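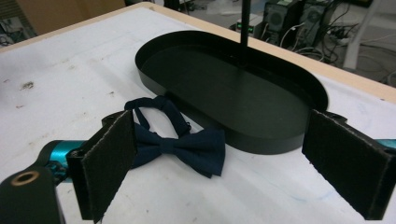 Page last changed: 5th June

Rain Gauges and Local Rainfall at Brustemlow
Geography project report, Ellico group

Our question was whether rainfall is the same across a small area. The school is on the flat side of Brustemlow and the hill behind it is Vaner. The weather app gives one rainfall figure for the whole town, so we wanted to see how far it could be trusted.

We set out 5 gauges in a line from the school field to the top of Vaner. Each was a plain plastic gauge pushed into the grass, away from trees and walls. We read them at 8.30 every school morning in May. On Mondays the reading covered the whole weekend, so those totals were shared out over three days when we drew the graphs.

The top gauge collected the most, with 39 mm more over the month than the one on the school field. Most of this came from westerly rain. On showery days with light wind there was no clear pattern – sometimes the school field got more than the hill. 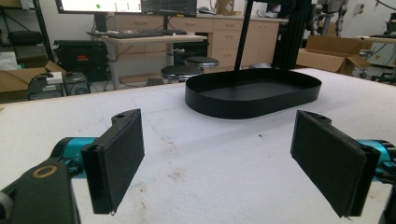 The gauge by the Rajput allotments gave us trouble. It was knocked over twice and we left those days out for all the gauges, so that the totals could be compared fairly. We also think the top gauge may read low in strong wind, when rain blows across the opening and does not fall in.

For a longer view we used the allotment rain diary, which has 2247 daily entries. In it, 246 days had more than 10 mm, and they were most common in autumn. One month in spring is therefore a weak test. If we did this again we would start in September, put two gauges side by side at the top to check them against each other, and write down the wind direction every morning – we only began doing that in the second week.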